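Forums > Arms and Grippers > End Effectors > Parallel fingers vs. soft pads for bags and produce

gen_rivera
20 Jul 2018
Okay, I finally have enough hours on both sets of fingers to post something useful! Short version: I swapped the Halstead hard fingers for the Kazmi soft pads on both arms, ran the grocery set, swapped back, ran it again, and I'm more excited about this than I've been about anything on this bench in a long time.

Setup is the same as in my old build thread. Two arms, parallel grippers, Terkton controller, one leader for each hand. The item list is fruit, a couple of cloths and a few kinds of bag. I did 281 tries with the hard fingers and 281 with the pads, same order both times, same person driving (me, so take my skill curve into account).

Fruit on its own: pads win easily. The hard fingers will hold an orange fine if you come in square, but if you're off center it squirts out and rolls away. With the pads you can be sloppy. I dropped 23 pieces with the hard fingers and only a handful with the pads – I stopped being nervous after the first session, which probably helped too.

Bags: this is where I expected the pads to win again and they didn't. Thin plastic just slides between them. I'd get a nice fat pinch, start to lift, and the film would creep out. The hard fingers have that sharp front edge and they'll pick up a single layer off the table if you get the tips right down on it.

So now I'm torn. Anybody run one of each?

ghislain_l
Nice write-up. What force setting were you using for the pads? Out of the box they're set really low and everybody thinks they're slippery. I had the same creeping problem on a different controller and bumping the close current fixed most of it.

I don't buy that the hard fingers are better on film. They're better on film lying flat. Once the bag is up in the air and has some weight in it I'd take the pads.

gen_rivera
I went up two steps from the default. Past that the left wrist motor gets warmer than I like on long runs, so I left it. But you may be right about flat vs. hanging, I didn't split those out. I'll go back through the log.

nwako
We run mixed fingers at Mindwood and I'd never go back. Hard on the left, soft on the right. The left one finds the edge of the bag and hangs on, the right one does the handling. The only pain is that the two close at different widths, so your leader feels different in each hand. It took me almost 20 sessions before I stopped overclosing on one side.

If you try it, redo the zero on both grippers after the swap. I forgot on one side and spent an entire morning blaming the controller.

ghislain_l
Mixed is fine if you only ever pass things one way. The moment the task flips you have the wrong hand on the wrong side. I like to keep both sides the same and live with the weaker case.

nwako
You can always turn the bin around! The task doesn't flip by itself.

ghislain_l
Mine does. Half my list starts on the right and half on the left, on purpose.

nwako
OK, fair. Then I'd still look at a hard tip with a soft pad behind it before giving up. Kazmi sells the pad material on its own and you can cut it with scissors.

tomomi_m
Jumping in about cables, which isn't what you asked. How are you routing to the grippers? When I changed to the wider covers my cable started catching on the wrist at full roll. I ended up giving it a big loose loop and that fixed it, but now it drifts into the overhead camera view on some reaches and I hate it.

gen_rivera
Big loose loops here too, both sides, and I just accept it. I tried clipping the cable tight along the forearm all the way to the cover and pulled a connector on the second day. I'd take a cable in the picture over a dead gripper.

Also Nuria, the scissors idea is great. I'm doing that tonight.

hang_to
I'm new here and have a beginner question. I only have the budget for one set of fingers. My tasks are mostly folding small towels and putting things in a box, no bags. Would you start with soft or hard?

nwako
Hằng, for cloth I'd go hard. Getting one layer of a towel off a table with a soft pad is miserable. For the box part it doesn't matter.

ghislain_l
Agreed with Nuria for once. Hard for cloth.

tomomi_m
Soft for cloth, sorry! I did 521 towel folds on pads and they grab terrycloth beautifully. Thin napkins, yes, hard fingers. It depends what kind of towel you mean, Hằng.

hang_to
Kitchen towels, the flat kind. Sounds like hard then. Thank you all!

gen_rivera
Back with the split Ghislain wanted. On flat bags the hard fingers were clearly ahead. On hanging bags with something inside, the pads were a little better, but close enough that I wouldn't swap fingers for it. So we were both right, or both wrong.

I also cut strips of the pad material and stuck them behind the tips of a spare pair, leaving the front edge bare like Nuria said. Only a few tries so far, too early for numbers, but I love how it feels on the leader.

Next up is the two-handed bag task, and I want it to be the standard test for any finger we argue about in this thread. Coming at the bag from both sides is the part I find hardest to drive, with the gripper tips nearly touching over the plastic and a couple of yellow fruits already down inside the crinkles. The right arm has the awkward side of it, with that long forearm reaching across in front of the white basket where the rest of the fruit sits, so the bag has to stay left of center or the elbow gets in the way of everything. If anyone wants to run the same thing, use a clear bag and a basket with rounded corners, and post your close current along with your results.

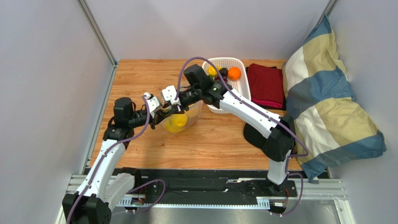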